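Ticket: Newsletter signup form sends the welcome email twice
Product: Vallberg Forms
Opened by: Shirley Ashworth
Assigned to: Kieran Holroyd
Status: Resolved
Opened: March 29, 2025

Shirley Ashworth wrote:

Hi all! Me again, sorry. I run the blog and mailing list for Narkier (small site, 580 subscribers, most of them lovely) and since I moved the signup form over to Vallberg, some new people get the welcome email twice. Same subject, same text, a minute or so apart. I only found out when a reader wrote back to ask if I was really that happy to see her.

What I've tried so far: cleared the site cache, deleted the form and made it again, turned off the popup version so only the one in the sidebar is left. I signed myself up with three different addresses. Two got one email and the third got two, so now I'm more confused than when I started. Help!

Kieran Holroyd wrote:

Hi Shirley, thanks for the clear write-up. Could you tell me which mail plan you're on, and whether the "confirm by email" box is ticked under Form, then Delivery? Also, was the address that got two emails on your list before the move?

Shirley Ashworth wrote:

I'm on the plan that goes up to 1000 contacts. The confirm box is ticked. And yes, now that you say it, the third address was my old work one, and it was on the list back when I used Ernley. The other two were brand new. Ooh, is that it?

Kieran Holroyd wrote:

Could be. When you imported from Ernley, did you bring over the automations as well, or just the contacts?

Shirley Ashworth wrote:

I clicked "import everything" because it was late and I wanted to go to bed. So, both I guess? I just went into Automations and there's one called Welcome and one called Welcome (imported). The imported one was folded away under a little gray arrow, and I had never once opened that arrow. It says it has sent 62 emails. Sixty-two! Those poor people.

I've paused it, but I'm scared to delete it in case it takes the contacts along.

Hryhorii Vasylenko wrote:

Jumping in from the import team. Deleting an automation doesn't touch contacts, so you're safe there. The imported one is set to fire on any address that carries the old Ernley tag, which explains why brand new signups only got one email. Please do the following, in this order:

Open Welcome (imported) and export its log if you want a record.
Delete the automation.
Go to Contacts, then Tags, and remove the tag "ernley-signup".
Sign up again with your old work address.

Shirley Ashworth wrote:

Done, done, done and done. One email! I waited a whole pot of coffee and no second one came.

While I have you — there's a smaller thing, and tell me if it needs its own ticket. The header picture on the test post I've been sending out won't shrink on my phone. It's fine on the laptop, but in the mail app it runs off to the right and I have to scroll sideways to read anything. The post is just a draft with filler text, and the picture is this one:
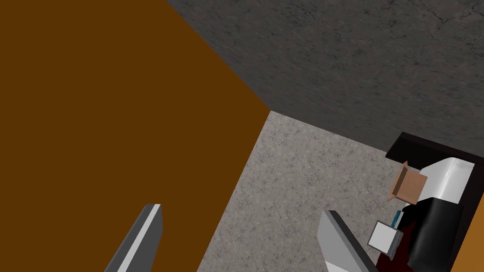

Header picture from the test post: two gray gripper fingers, big brown panel on the left.

Kieran Holroyd wrote:

Happy to keep it here. Click the picture in the editor, open Size, and see if it says Fixed. If it does, switch it to Fit to column and send yourself a new test. Old tests won't update, so don't go by those.

Shirley Ashworth wrote:

It said Fixed. Changed it, sent a new one, and it sits nicely inside the column now, on my phone and on my husband's too. I went back and checked my last 14 posts while I was at it and fixed two more that had the same setting.

Thank you both so much, you can close this one. I'm going to write to the reader who got me twice and tell her once was the plan.

Kieran Holroyd wrote:

Great, closing now. Reply here within the week and the ticket will open again by itself.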